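Home | Our work | Jobs | Talk to us

Come and work on the plugging bench with us

June 15, 2021
By So-ying Tseng

I've been on the wiring side at Brulel for long enough to have ruined two pairs of reading glasses and one perfectly good thumb, and I'm now looking for 2 people to join me. The job title on the form says Bench Operator (Assisted Assembly). What it means is that you'd be working next to a pair of robot arms that plug connectors into circuit boards, and you'd be the one who knows when they're getting it wrong.

I'll say straight away that you don't need to have touched a robot before. I hadn't! I came from hand assembly, where I pushed connectors into Grerkari control boards all day, and when Igor Sýkora told us the arms were coming I went home and looked at other jobs. So if you're reading this with your arms folded, I do understand.
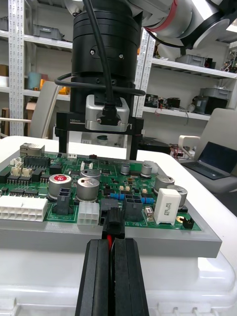 My day has changed a lot. I used to go home with sore fingertips and now I go home with a page of notes (my handwriting hasn't improved). The arms do the pushing, and I set up the boards, watch the approach and write down anything odd. You need decent eyes for it. A black plug held by its tips with one red wire hanging off it looks simple enough, but it has to meet the right spot on a board that's already crowded with tall capacitors and other sockets, and a person who has done that by hand spots a bad angle long before anyone sitting at the software does. Igor writes the software and he'd tell you the same. Last month he changed the whole approach for one connector because I said it made my teeth itch.

There are things I miss, mind. Hand assembly was sociable, six of us round a bench with the radio on, and the new bench is quieter. Three of the old team went over to test and repair, which pays a bit more, and one retired. We still have lunch together and I'd want you to come along.
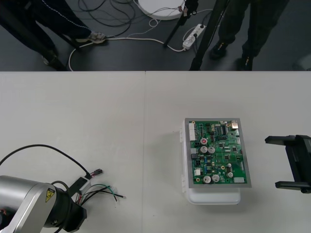
You'd spend the first few weeks with me learning the boards, then move on to stopping and restarting the arms safely, teaching new positions and sorting out loose wiring. After that it depends on what you like. If you turn out to enjoy the programming, Igor will happily teach you until your head hurts. If you'd sooner stick with the boards, that's fine by me, there's plenty to do.

What I'd like from you: patience, steady hands, and the nerve to say "stop" when something looks off, even with a manager standing there. Soldering is handy but we can teach it. You'll be on your feet a fair bit.
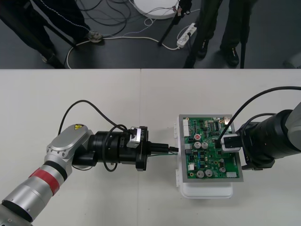

Two arms at the board on our Purklow bench.

The post is full time at Purklow, starting in August, with paid training and some 80 hours of it before you run the bench on your own. To apply, send me a page about yourself and a phone number. Please don't bother with a fancy covering letter, just tell me about something fiddly you've fixed.

Comments

Marek_bench: Would you take someone from phone repair? I've got no factory experience at all.

So-ying Tseng: Yes please! Small connectors are small connectors. Send me your page.

Dotty P: Did anyone lose their job over the arms? You've skirted round it a bit.

So-ying Tseng: Fair question. None of the six of us was let go, but two agency contracts weren't renewed and I'm still not happy about that.

Hollins: Is there parking at Purklow?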